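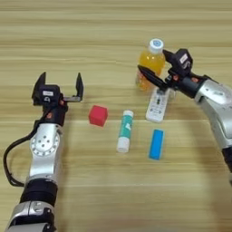

Who moves the arms during a demonstration?

A person does. The operator sits at a second, smaller pair of arms and moves them with both hands, and the arms at the table follow the same movement. A demonstration is the recording of this movement together with the view of the cameras.

Teaching by hand at the Briggs table

Welcome to the gallery of the Drulterance project. We are a small group with a workshop in Bullville, and our work is to show a two-armed robot simple tasks by remote control, so that it can learn them later from our recordings. Visitors to our open Saturday often ask what the daily work looks like. For them, and for the people who will soon start with us as operators, I put together a few pictures with notes.

Everything on this page was done at the Briggs table, which has its name from the street where we had our first room. The software for recording is called Flillel. We wrote it ourselves and it still has some bad manners.

The objects

We choose small household things which are different from each other in shape and in weight. In these pictures there are a red cube, a blue block, a green and white tube, a white remote control and a bottle of orange drink with a white cap. I would say the bottle is the favourite of most operators and the remote control is the least favourite. A remote control is flat, so the fingers must come down very close to the table, and new people are afraid to touch the wood. Please do not be afraid, only be slow.

For each task we have a written line that the operator reads aloud before starting. "Pick up the bottle with the right arm." "Pass the cube from left to right." The line goes into the recording as text. If you read one thing and then do another thing, please say so and we will mark the recording. It is a very common mistake and it is not a problem when we know about it. It is only a problem when we find it three weeks later.

Two arms, two jobs

Many tasks in our list need one arm only. After some days of practise with these, the operator begins with both arms at the same time. In the next picture the left gripper has the red cube between its fingertips, above the table, and the right gripper is at the remote control.

Most people have one hand that is more clever than the other, and the robot shows it without mercy. My own left arm used to stop in the air whenever my right arm had something difficult to do. For the recordings a short stop is fine. A long stop teaches the robot to wait for no reason, and then we see it waiting.

A few things that help:

Look at the screen and keep your eyes away from your own hands. The robot will have only the camera view when it works alone, so you should work with the same view.

Let the arms go around each other with some space between them. When a gripper covers the object on the screen, move it back a little and come from a new side.

Close the fingers gently. The gripper will keep closing as long as you squeeze, and a soft object shows it.

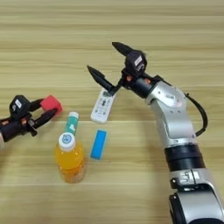 Working close together

The hardest exercises are the ones where both grippers come to the same object. You need it when the object has to go from one arm to the other, or when one arm should hold it steady for the other. With the bottle, the fingers from the left and the fingers from the right are soon crossing in the view, and it becomes hard to say which black piece belongs to which arm.

For this work we go at half speed in the beginning. Flillel has a setting for it, under the arm menu, and it should be switched off again before the real recording. I have forgotten this myself more than once and had to throw away a full morning. The operator also should know where the elbows are, because everyone watches the fingers and the elbow is what touches first.

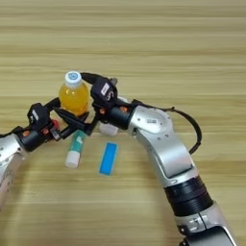
A good habit is to name one arm as the leader before you start. The leader comes to the object, takes its position and rests. Only then does the second arm come in. When the two arms are equal, they arrive together and push the object between them, and then you must begin again. After enough practise you may drop this rule, and most of our experienced operators did so without noticing.

We also ask you to bring the arms back the same way they came. It costs a little time, but the end of a task is a part of the task. A recording that ends with the fingers still around the object cannot teach the robot how to let go.

How many, and how long

One task on our list is finished when we have 50 good recordings of it. A good one has a clear start, one clean movement to the goal, and a clear end. Small corrections in between are welcome. If the finger misses the cap and you come back for it, leave it in, since the robot will miss too and it must see how a miss can be repaired.

An operator works for 10 minutes and then changes place with another one. It sounds short. When you have both arms up in the air for such a time, you will agree with us. In our spring round we kept 425 recordings, and there were 200 more that we did not keep. Most of the lost ones had the wrong spoken line or an object outside of the camera view.

Between two recordings somebody moves the objects to new positions. Please do not make a nice row of them. Turn the tube, put the block at an angle, place the cube once near and once far. The robot learns the positions that we show, and if the bottle is always at the same place it will reach to this place even when the bottle is gone. We saw it do so with full confidence, and it was quite funny and also a little sad.

The approach

My favourite moment to look at is the one with an open gripper near its object. The last picture has the right arm like this: fingers spread and empty, with the bottle standing upright beside one of them. From such a position you can still choose everything, and a tired operator should rest exactly at this point.

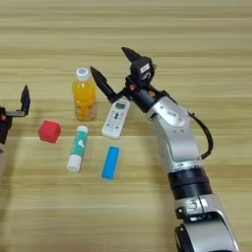 Can a beginner make useful recordings on the first day?

Usually they can, if the task is simple and the operator takes time. We give beginners the cube first. Their movements are slower than ours, but slow recordings are often clean ones, and we have kept many of them.

Visiting the workshop

The workshop in Bullville is open for visitors on Saturday afternoon. You can try the small arms yourself with one of us beside you, and children may try too when they can reach both handles from the chair. Please leave your drinks on the shelf near the door, and take off bracelets and watches before you sit down, because they catch on the handles.

More pictures will be added when the new grippers have arrived. If you were an operator with us and you have pictures of your own from the Briggs table, we would be happy to include them.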